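Getting cloudy marks off a glass splashback without scratching it?
Asked by Ningsih Sembiring in Cleaning and Laundry

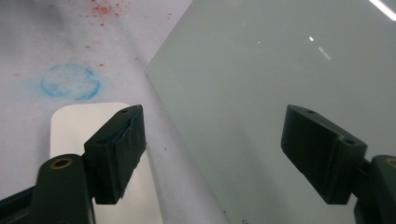
We moved into our place in April and the glass behind the kitchen bench has had a sort of milky haze on it ever since. It looks lovely at night, and then the morning sun comes in and I could cry. So far I've tried dish soap, then vinegar and warm water, then a bottle of Grimeo my sister swears by. The Grimeo got the grease off beautifully (I'll give it that) but the haze came straight back once the glass dried. We're on bore water here, if that makes any difference. I'd love to have it sorted before my in-laws come on Wednesday, but I'm nervous about scrubbing too hard. Thanks so much in advance, you've all been so kind with my other questions!

3 answers

Szymon Jakubowski
Hello Ningsih, and welcome to the joys of bore water! That sounds like mineral scale to me, and vinegar will shift it, but you have to leave it on much longer than you'd think. Warm the vinegar a little, soak some paper towel in it and press the towel flat against the glass so it stays put. Give it a good 2 hours, wetting it again whenever it starts to dry, and keep it well away from the benchtop if yours is stone, as vinegar will mark it. Then wipe down with a soft cloth, rinse with bottled or rain water (tap water will only put the minerals back) and dry it straight away. Mine took 3 goes over a weekend, and I had the radio on and quite enjoyed it. If there's still a haze after all that, the glass may be etched, and I'm afraid that's a polishing job.

Tatel
wet and dry paper, 1,000 grit. dont go near it with 400

Urbańczyk
Please don't use sandpaper of any grit on it, Ningsih, you'll have a dull patch forever! I had good luck with Trumari paste on my shower screen, though I've not tried it on a splashback. Do a little corner first.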